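**Power bank got hot on a flight, airline took it. Anyone had one returned?**

Posted in: Air Travel > Baggage and Carry-on

**hmalinowski**
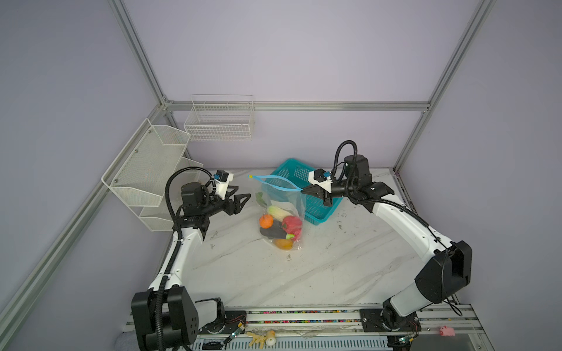
I flew out of Flesville on Tuesday and a flight attendant took my power bank about an hour in. It's an Astuvico, bought in July, used maybe once a week. It was in the seat pocket charging my phone and got too hot to hold, so I pressed the call button. She put it in a clear plastic zip-lock bag like the one on the table there, with a form folded inside, and carried it to the back. No smoke and no smell. When we landed I asked for it and was told it would be handed to ground staff and I could file a claim. I have a claim number and that's all I have. Has anyone gotten one back, or gotten money for it?

Halina Malinowski

**rowe_22**

You won't get it back. Once crew logs a battery as overheated it goes to disposal. Mine went the same way two years ago. I filed the claim and got a letter saying they don't pay for items removed for safety.

**gatecheck_dan**

Go after the seller, not the airline. The airline did its job. If the thing overheated under normal use that's a defect.

What was the capacity? It should be printed on the case in watt-hours.

**hmalinowski**

I don't have the case to look at, but the order page says 106 Wh. The seller is a marketplace shop called Clustine and they haven't answered three emails.

**gatecheck_dan**

A lot of airlines draw the line at 100 Wh. Over that you usually need their approval before you board. Did you ask?

**hmalinowski**

No. I didn't know that. It went through security in my backpack and the screener didn't mention it.

**tmuller**

Then I'd be careful what you put in the claim. You brought something over the limit without approval. If you push hard they may point that out and close it.

**Amber Crabtree**

I disagree with tmuller. She should put the capacity in the claim as it is. They have the unit, they can read the label. Leaving it out only makes her look bad later.

I also disagree that the airline did its job. I worked cabin crew for a regional carrier for four years. We gave the passenger a copy of the form before landing, every time. A claim number at the gate with no paper is sloppy.

**rowe_22**

A copy of the form isn't going to get her a refund.

**Amber Crabtree**

It might get her one from the seller. The form says what the crew saw and when. That's better evidence than "it felt hot." Write to customer relations and ask for a copy of the cabin report with your flight and seat number. Some will send it and some will say it's internal. Asking costs nothing.

**pbeck**

Was it under anything? I had one get hot because it was under a blanket with the phone on top of it. Nothing wrong with the battery, it just couldn't shed any heat.

**hmalinowski**

Seat pocket, with the magazine and the safety card. Phone was on the tray.

**pbeck**

That's a tight spot for a battery that size. Still shouldn't get too hot to hold. I keep mine on the tray where I can see it, and I don't charge during takeoff or landing.

**tmuller**

Several airlines don't let you use them at all in flight now. Check before the trip home.

**gatecheck_dan**

On Clustine: skip the email. Open a dispute through your card company if you're still inside the window. Give them the order page, your three emails with dates, and the claim number. Also report it to the product safety agency. That won't get you money but other people may have the same model.

**rowe_22**

The card company is going to want the item returned, and she doesn't have the item.

**gatecheck_dan**

They'll want proof she can't return it. The airline's claim number is a start. I had a dispute go through for a suitcase that was destroyed in handling and I never sent anything back.

**rowe_22**

A suitcase isn't a battery she may have used wrong. But fine, try it.

**hmalinowski**

Update. I wrote to customer relations and asked for the cabin report like Amber said. Got an automatic reply. I opened the card dispute too and they gave me a list of what to upload. I did include the 106 Wh.

For the flight home I bought a smaller one from Tuhumury, well under 100, and I'll keep it out on the tray if they let me use it.

**Amber Crabtree**

Good. If you hear nothing in 3 weeks, write again and use the same claim number so it stays in one file. Don't open a new one.

**tmuller**

Let us know if the card company pays. My brother has the same Astuvico and I've told him to leave it home.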